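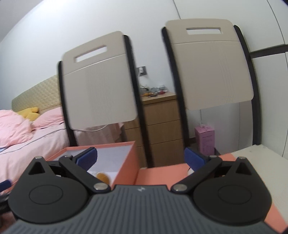 Packing the biscuit boxes: Nadine Srour on sending treats by post

Nadine Srour started Braltach at home and now sends out around 50 gift boxes a month, more in December. She uses orange boxes with a white inside. "White shows every crumb, so I wipe them out first," she says.

What goes in, and in what order
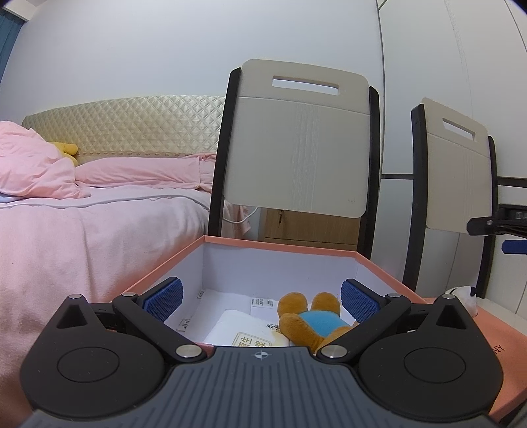
Soft things

A plush toy takes up most of the room, so Srour puts it in early and works around it. "I lay it on its back and tuck the packets beside it – they can overlap a bit." Anything that might crack goes in last.

Postage

She keeps each parcel under 740 grams. "I weigh it with the lid on. If it's over, I take out a packet and start again."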